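Guides > Flinard Cloud Chamber > Set-up

Print | E-mail this page

4. Preparing the chamber

The Flinard chamber shows tracks left by cosmic ray muons. Allow 40 minutes for set-up.

1. Place the cold plate on a level surface.
2. Soak the felt strip with 25 ml of isopropyl alcohol.

CAUTION: Alcohol vapor is flammable. Keep flames and heaters out of the room.

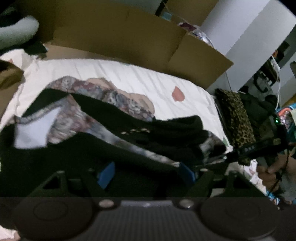 3. Lower the glass cover onto the gasket and close both clamps.
4. Set the Stostel power supply to 34 V - do not exceed this value.
5. Turn off the room lights and switch on the side lamp.

NOTE: If no tracks appear, check the gasket for gaps and repeat step 3.
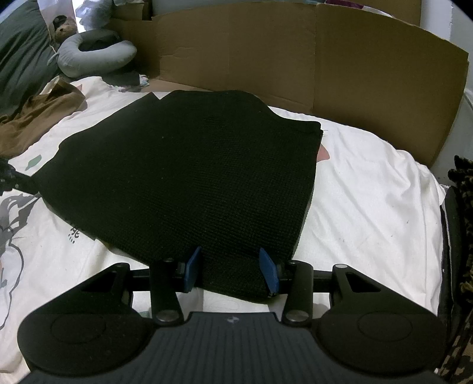

Black knit garment on a white sheet

Record the plate temperature before starting a count.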